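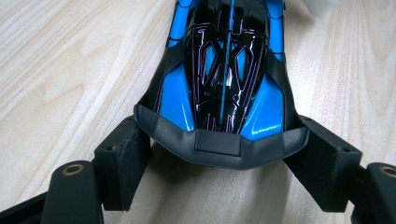

Who can take part in the Meals and Shift Work Study?

Adults who work evening, night or rotating shifts, and who share a home with at least one other person, may apply on behalf of their household.

CALL FOR PARTICIPANTS
Meals and Shift Work Study
Alletti Institute for Household Research, Osurley Office

The Alletti Institute is seeking 400 households to take part in a study of how people eat when the members of a home keep different hours. The study will look at who cooks, who shops, when food is eaten and by whom, what is saved for later, and how these arrangements change when a work schedule changes.

Applications must be received by 7/28/23. Households that are selected will be told in writing and given a start date. Applications that arrive after the closing date will be held on a waiting list and considered only if a selected household withdraws before its first week.

Background

In an earlier mail survey, the Institute heard from 1,000 working adults in the Osurley and Gronow areas. Many of those who worked outside regular daytime hours wrote long notes in the space left for comments. They described dinners kept in the oven for a person coming home at midnight, breakfast eaten by one member of the family as supper, and weekends planned around a single shared meal. The survey form had asked only how often a household ate together. It had no way to record most of what people were telling us.

The present study was planned in response to those comments. It will follow the same households over a period of 16 weeks, which is long enough to cover several changes of schedule for most people on rotating shifts. The Institute has no product to promote and will not advise households on what they should eat. Participants will not be weighed or asked to change their diet.

Who may apply

The person who applies is called the lead participant. The lead participant must:

- be an adult living in Osurley, Gronow or the towns along the Barno road
- work paid evening, night or rotating shifts, and expect to keep doing so until the study ends
- live with at least one other person, related or unrelated, for most of each week
- be able to keep a short written or spoken diary in English

Households of all kinds are welcome. Couples, parents with children, grown children living with parents, and roommates who share a kitchen may all apply. The Institute is particularly interested in hearing from households where more than one person works shifts, and from those in which a grandparent or other older relative does a large part of the cooking.

Only one application will be accepted from each address. Employees of the Institute and members of their households may not take part. Households that completed the earlier mail survey may apply, and should say so on the form.

What participants will be asked to do

Each household will have an opening interview at the Osurley office. It lasts up to two hours and covers the usual work hours of each person in the home, the way shopping is done, and the kitchen itself. At least one other adult or older child from the household should attend with the lead participant. Younger children may come along.
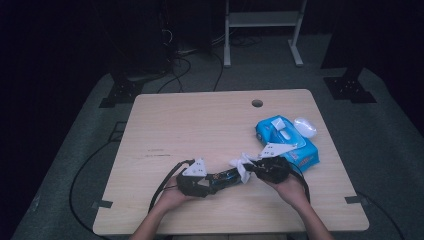

Light wood table with rounded corners, Osurley.

After the opening interview, the lead participant will keep a meal diary. An entry is required for three days in each week, chosen in advance by the Institute so that working days and days off are both included. An entry records what was eaten at home, at what time, who prepared it, and who was present. Entries may be made on the paper form or by telephone to a recorded line, which is open at all hours. Most entries can be completed in a few minutes. Entries made the following day are accepted, but should be marked as late.

Other members of the household may add to the diary if they wish. They are under no duty to do so, and their entries will be kept separate from those of the lead participant - one member of a household will not be shown what another has written.

Participants will also be asked to save their grocery receipts. Envelopes are supplied for this purpose. Items other than food and household goods may be crossed out before the receipts are handed in. Receipts from restaurants and workplace cafeterias are not needed.

At the midpoint of the study, a member of the research staff will telephone the lead participant to discuss the diary and to answer questions. Calls will be made at an hour chosen by the participant, including late at night or early in the morning where that is more convenient.

A closing interview will be held in the final week. This may take place at the Osurley office or in the participant's home. Where it takes place in the home, staff will ask to see where food is stored and where meals are usually eaten. No photographs of the home will be taken without written permission, and a household that prefers to meet at the office will be treated in exactly the same way as any other.

Changes in work or household

The Institute understands that schedules change, sometimes with little notice. A participant who is moved to a different shift should continue the diary as normal and note the date of the change. A participant who moves to regular daytime work, or who stops working, should telephone the study office. In most cases the household will be invited to continue, as such changes are of interest to the study.

If a person joins or leaves the household, the lead participant should make a note of this in the diary. No reason need be given. Short absences, such as vacations and hospital stays, do not affect a household's place in the study, and missed entries during such periods will not be counted as missing.

Payment

Each household will receive $544 for completing the study, paid in equal weekly installments by check or direct deposit, at the choice of the lead participant. A household that leaves early will keep all installments already paid and will receive the installment for the week in which it withdraws.

Bus fare and parking for interviews at the Osurley office will be paid separately on the day. Participants who need to arrange child care in order to attend may claim the cost, provided that this has been agreed with the study office beforehand. Receipts are required for child care claims and are not required for bus fare.

Payments may count as income for tax purposes. The Institute is unable to give advice on individual tax or benefit matters, but will supply a statement of payments on request.

Privacy

Diaries, receipts and interview recordings will be stored under a household code. The list that connects codes to names and addresses is kept apart from the other study records and is open only to the staff who make payments and arrange appointments. It will be destroyed after the final payment has been made, unless a household has asked to be contacted about later studies.

No information about any participant will be given to an employer. Published findings may include short passages from diaries and interviews. Names, places of work and other details that might identify a household will be removed or changed first. A participant may ask for a particular passage to be left out altogether, either during the interview or at any time before the closing interview has ended.

Taking part is voluntary. A household may withdraw at any point by telephone, by letter or in person, and may ask for its records to be removed from the study. The consent form, which is signed at the opening interview, sets out these rights in full. A copy may be requested in advance by anyone who would like to read it before applying.

How households will be selected

Applications will first be checked against the conditions listed above. Eligible households will then be placed in groups according to type of shift, size of household and place of residence, and a random selection will be made from each group. The order in which applications are received has no effect on selection, and an early application carries no advantage.

Households that are not selected will be informed by letter. The Institute regrets that it cannot discuss individual decisions.

How to apply

Application forms are available at the front desk of the Osurley office, at the Gronow branch library, and by mail from the study office. The form asks for the names of the household members, the lead participant's usual work hours, and two or three times at which an interview could be held. Please list times that are truly convenient. Early morning and late evening appointments can be provided for the opening interview, and applicants should not give up sleep in order to attend during the day.

Completed forms may be left at the desk or mailed to:

Meals and Shift Work Study
Alletti Institute for Household Research
Osurley Office

Applicants who need the form in large print, or who would like to complete it by telephone, should contact the study office, and a member of staff will arrange this. The building has step-free access from the parking lot. Visitors arriving after the front doors have closed should use the side entrance and ring the bell.

Findings

A summary of the findings will be mailed to all participating households in March, before the full report is released. The lead participant should inform the study office of any change of address so that the summary can be delivered. Copies of the full report will be available to the public at the Osurley office and the Gronow branch library.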